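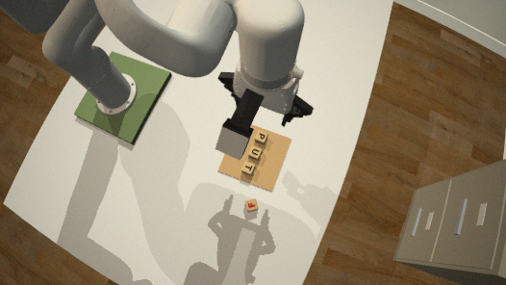 Your questions about renting one of our holiday cottages

We get a lot of lovely emails in the run-up to the summer, and many of them ask the same things, so we have gathered the answers on one page. Have a read through with a cup of tea, and if your question is missing, do drop us a line and we will write back as soon as we can (usually the same evening, though changeover days can run away with us a bit).

How many cottages do you have, and which is which?

There are 2. Stuna is the older one, down by the stream, with the low doorways and the big fireplace that everyone falls in love with. Kazemi is the converted barn at the top of the lane, lighter and more open, and much kinder to anyone over six foot! Both sleep four in comfort.

What time can we arrive, and when do we need to leave?

Please come any time after four in the afternoon, and be away by ten in the morning on your last day. We know ten feels early when you are on holiday, and we do feel a bit mean about it, but the cleaning takes longer than you might think. If the cottage is free the night before, we are always happy to let you in sooner. Just ask a few days ahead.

How much is the deposit?

We ask for £400 when you book, and the balance is due six weeks before you arrive. The deposit comes off the total, so it isn't an extra charge. If you book inside six weeks, we take the full amount in one go.

What if we have to cancel?

Life happens, and we try to be fair. Tell us more than six weeks ahead and you can move your deposit to another date within the year. Closer than that, we will do our best to fill the week, and if we manage it we will refund you whatever the new guests pay, less the card fees. We would still say take out some travel insurance, as we can't promise a late booking will turn up.

Can we bring the dog?

Yes please! Stuna takes up to 2 well-behaved dogs at no extra cost. Kazemi is kept dog-free for guests with allergies, so we do have to be strict there, even for very small dogs with very good manners. There are towels for muddy paws in the porch, and we ask that dogs stay off the beds — the sofa we leave to your conscience, as long as you use the throw.
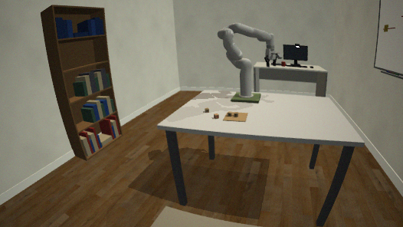 Is there wifi, and does it work well enough for a video call?

Both cottages have it, and Kazemi's is the better of the two. Stuna has very thick walls, and the signal gets a bit sulky once you go upstairs, so for a proper call you will want to sit at the kitchen table. Mobile signal is patchy in the valley whatever network you are on. The code is on a card by the kettle.

How do we get to you without a car?

It takes some planning, but plenty of our guests manage it and enjoy the trip. The 103 bus stops at the bottom of the lane, and from there it is a gentle walk to Stuna and a rather steeper one to Kazemi. If you have heavy bags, let us know which bus you are on and we will try to meet you. You can also hire bicycles from Rider in the village, and they will drop them off at the cottage if you ring the day before.

Where can we buy food?

Cotard, the shop next to the church, has bread, milk, eggs, good cheese and a surprising amount of wine. It shuts at five, which catches people out on their first evening, so we leave a loaf, some butter and a pint of milk in the fridge to get you going. The nearest supermarket is a twenty-minute drive, and it will deliver to both cottages if you book a slot.

Are you open in winter?

We are, right through December, and it is a cosy time to come. The first basket of logs is on us, and after that you can help yourself from the store and settle up when you leave. The lane can be icy after a cold night, so please bring sensible shoes and take the bend by the gate slowly.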